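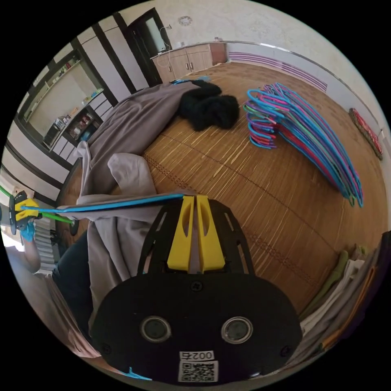 Yellow gripper fingers on the end of a blue plastic rod.

Kasurberg Ilta review: a small phone with a big promise attached
By Paraskevi Kokkinos
2026-01-18

Kasurberg would like you to keep the Ilta for a long time. It says so on the box, on the card inside the box, and again on the second screen of the setup process, where you have to tap "I'm in for the long haul" before you can choose a keyboard. I tapped it. I have now been in for five weeks, and I'd like to talk about the small print.

The pitch goes like this. The Ilta is a compact Android phone with a battery you can pull out with a thumbnail, a metal frame, and a promise of software updates that was announced in October with a great deal of clapping. You also get a headphone socket, which earned most of the clapping.

My first complaint is with the word "promise". The terms on the Kasurberg website talk about "intended support", and they let the company move a phone to security fixes only if a chip supplier drops out. I asked what would count as dropping out. Tanvir Majumder in the press office sent me a polite paragraph that repeated the terms back to me. Maybe every update will arrive on time. The company's last phone, the Chiba, got its final big update so late that plenty of owners had sold theirs by then, and I was one of them.

In the hand

It's a nice size. I can reach the top corner without shuffling the thing up my palm, and it goes in a coat pocket and stays there. The back cover is a soft-touch plastic that picks up marks from keys, and mine has a shiny patch where my finger rests. The buttons are good. The volume rocker has a proper click and the power button is set low enough that I stopped pressing it by mistake after the first day or so.

The fingerprint reader sits in the power button and is the slowest I've used in a while. It works, then it doesn't, then it asks for your PIN with the air of a bank.
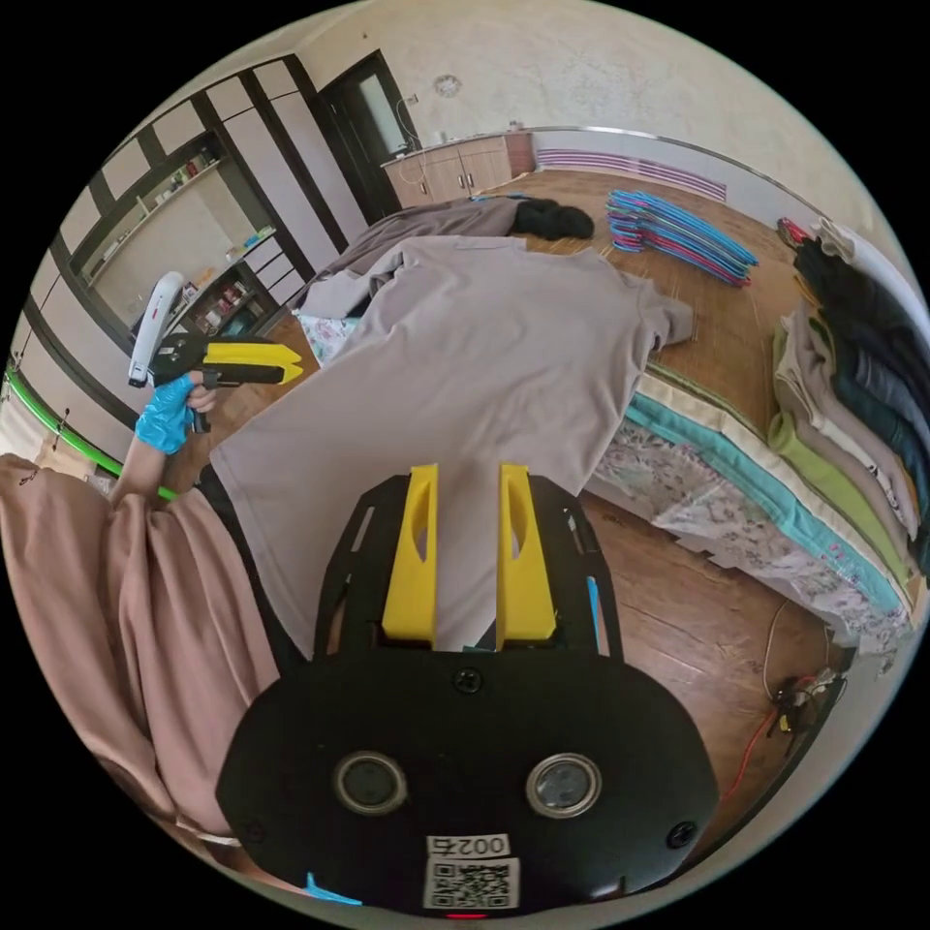
Battery and the swapping business

Pulling out the battery is easy. You slide the catch, lift the cover and there it is. What the adverts skip is that the phone takes 88 seconds to start up again, and I timed that more than once in the hope of a better answer. If you swap at lunch you lose a minute and a half, fair enough. If you swap on a platform with your ticket on the screen, you'll wish you had brought a power bank like everybody else.

A spare costs extra, and so does the little dock that charges it outside the phone. Without the dock, the only way to charge the spare is to put it in the phone, so you end up swapping batteries in order to be able to swap batteries. I bought the dock. It has a blue light on the front that can't be turned off.

On one battery I got from breakfast to bedtime on quiet days. On a day with maps and a lot of calls I was at the red bit by teatime. A colleague, Hiu-tung Tsang, ran the second review phone on the Arngate network and did better than I did, though she plays no games and I play one rather a lot.

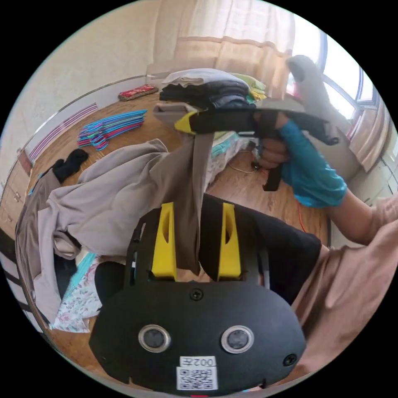
Heat is less of a worry than I'd feared. A long video call made the top third of the phone warm, never nasty, and it went on charging at a normal speed. The screen did dim itself halfway through, though, and there's no setting to stop it. Indoors that hardly matters. Outside I had to find some shade to see who I was talking to.

Day-to-day speed is fine, in the way that a mid-priced phone is fine now. Apps open. Scrolling is smooth until you have a map running behind something else, and then it stutters. There are three Kasurberg apps you can't remove: a notes app, a weather app and something called Companion that wants to tell me how green I've been. I turned off its notifications and they came back after the first update.
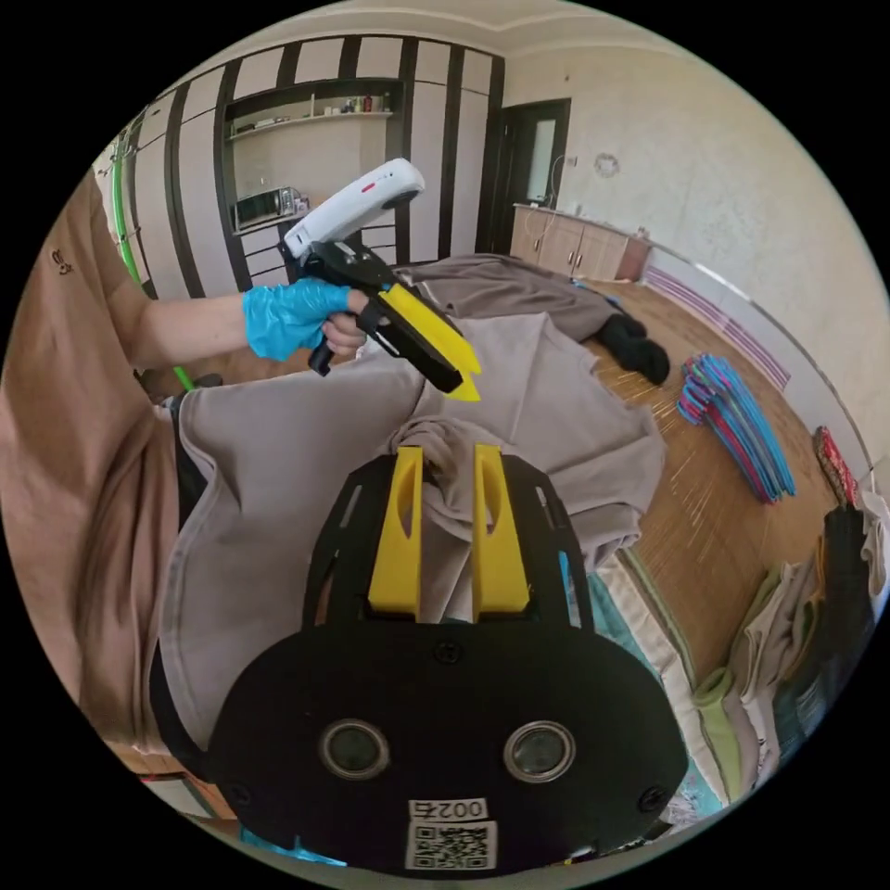

Sound through the headphone socket is clear and plenty loud. The speaker is thin. The main camera is decent by day and mushy at night, and the wide one is there to make up the numbers. Calls were good everywhere I tried, which I mention as some reviews forget that bit altogether.

Then there's the money. The Ilta costs more than several phones with better screens, and the difference is supposed to be the years you'll get out of it. Those years haven't happened yet. The owners' forum had 1,959 posts when I last looked, and the longest thread was people asking when spare back covers would be in stock. Adom Amegashie, who moderates it and is clearly fond of the phone, has pinned a reply saying "soon". It has been pinned since launch.

If you really want a small phone with a socket and a battery you can take out, there isn't much else to buy, and you'll probably like this one. I'd wait for the back covers to turn up first, and for one big update to land when it's meant to. I'm sending mine back on the review loan and keeping my old phone, cracked corner and all. The dock I paid for, so if anyone wants a blue light, let me know in the comments.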